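How Does a Computer Learn to Fold a Shirt?
Endstead Learning Pages: Robots and Software
Published 26 February 2020

A robot needs more than strong fingers to do a household job. It also needs software, the set of instructions that tells a machine what to look for and what to do next. Folding clothes is one of the hardest jobs to write software for.

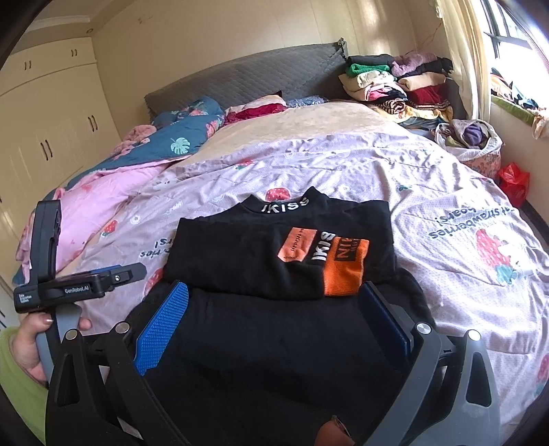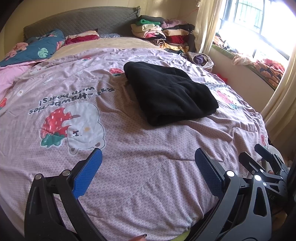

Black clothing on a patterned bedsheet, with gripper fingers close by.

The first task of the software is called perception. A camera records a picture as a grid of tiny colored dots. The software must decide which dots belong to the clothing and which belong to the bed. Printed strawberries and letters make this harder, as the program may mistake them for separate objects. Dark cloth is difficult too, because its folds show very little shadow.

The second task is planning. A wooden block keeps its shape when it is lifted, but a sleeve bends and slides. The planning software must choose where to pinch the cloth and where to carry it.

The third task is control. Control software tells each motor how far to turn and how firmly to close the fingers. It checks and corrects these commands many times every second.

The Drenum folding program learned from 2,284 recorded folds, all made by people holding grippers in their hands. Each recording lasted roughly 18 seconds. The program compares what the camera saw with how the fingers moved, and looks for patterns it can use again.

Words to Know
Gripper: a tool with fingers that can open and close.
Perception: working out what is in a camera picture.
Planning: choosing the next steps.
Control: sending commands to the motors.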